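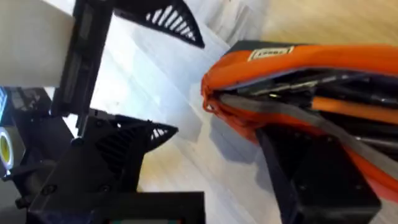 So what would Brosstead's Measure 4 change, if it passes in May?

It would let voters recall a county commissioner with 3,771 signatures, where the charter now asks for a good deal more. Celina Marciniak has been knocking on doors for it since the snow came — she likes the talking, she says, and the coffee people hand her even more. Wojciech Dudek, who has held his seat for 20 years, plans to vote against it.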